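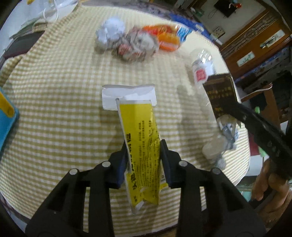
Pentti Hyvönen wants to know whether you can wash a cotton tablecloth with a turmeric stain on it straight away, or whether it has to soak first. Soak first, Pentti! I ruined a good one by rushing, so let me walk you through what I do now.

Home Kitchen Laundry Sewing Contact

Getting Curry Out of a Tablecloth
Posted in June by Maren

Scrape off whatever is sitting on top with the back of a butter knife. Don't rub (I know, I always want to rub). Then run cold water through the back of the cloth until it stops coming out yellow.

Next, work a good squirt of dish soap into the spot with your fingers and leave it for 30 minutes. Rinse it, then mix 2 tablespoons of white vinegar into a bowl of cool water and let the stained part sit in there while you go do something else. I usually give it roughly 90 minutes, longer if it was my aunt's Paredes curry, which could dye a barn.

Now wash it on cool with your normal detergent and look at it before you dry it. Still a bit yellow? Hang it outside in full sun while it's damp. Turmeric fades like crazy in sunlight, and I've had a cloth go out on Saturday at 11 with a big orange blotch and come in for supper with barely a shadow.

Keep it out of the dryer until you're happy with it, and test the vinegar on a hem if the colors are dark. Wool and silk are a whole other story, and I'd take those to a cleaner.

Older posts Newer posts Back to top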